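Arm going in at our packing bench, what happens to the packers?

Asked by galang_nights, 4th January

Wilcombe site, 7 of us on returns sorting. They're trialing an arm on the simulator first, layout below.

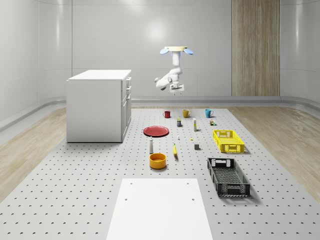

Sim bench - mugs, banana, two crates

Boss says no job losses. Beleive it?

Answer 1
Depends on the boss. Ask for it in writing.

Answer 2 - Rongrong Li
We got ours at Pravside in June. Nobody let go but the work changed. Less lifting, more standing by clearing faults.

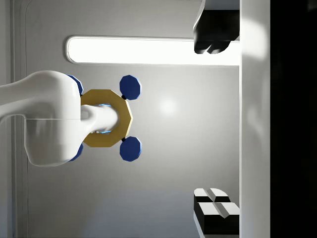
And the faults come in bunches, so breaks get shuffled. Get a rule on who covers. We do 900 items a shift now and they wanted 4 people doing it, we argued. Also ask for training on the controls, paid, before it goes live.

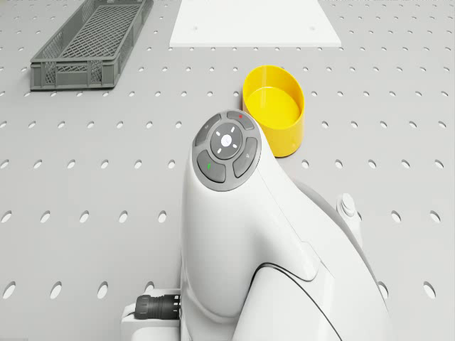
Round button panel on top of the arm

Answer 3
Flerkiden did the same to us. Join the union, definately.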